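Trucos de baño: limpiar el pie del grifo, y si vale la pena que lo haga una mano robótica

Llevo unas semanas comparando pinzas y manos para tareas de casa, y empiezo a pensar que el folleto se escribe en un despacho sin lavabo. Prastex promete 1,000 ciclos de agarre sin recalibrar. Puede ser. Con un trapo mojado yo no he visto esa cifra en ningún sitio.

El truco básico vale para cualquiera, con dedos de carne o de los otros: el trapo arrugado, nunca extendido. Plano patina sobre la loza; hecho una bola entra en el rincón entre el grifo y el borde. Microfibra, bien escurrida, con unas gotas de vinagre si hay cal. El vinagre se deja 20 minutos y se aclara. En mármol, ni una gota.
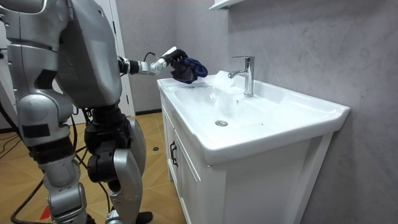 El trapo azul marino, agarrado junto al grifo.
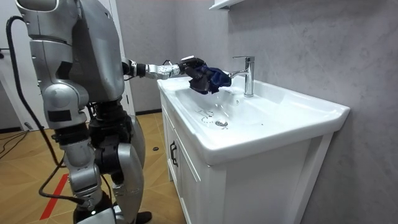

Mudstead escribe que la pinza de dos dedos de Lahtinen le parece mejor compra, que para pasar un trapo sobra con ella y que tantas articulaciones solo sirven para que entre agua. Añade que le puso una funda de goma y lleva 30 limpiezas con ella.

Con la funda puedo estar de acuerdo. Con lo demás, a medias: dos dedos sujetan bien, pero el trapo gira en cuanto se aprieta de lado - y al frotar cal se aprieta de lado casi siempre. El controlador Prarkell dice compensarlo por software. Cuando lo pruebe con jabón, lo cuento. De momento, para el desagüe sigo usando un cepillo de dientes viejo.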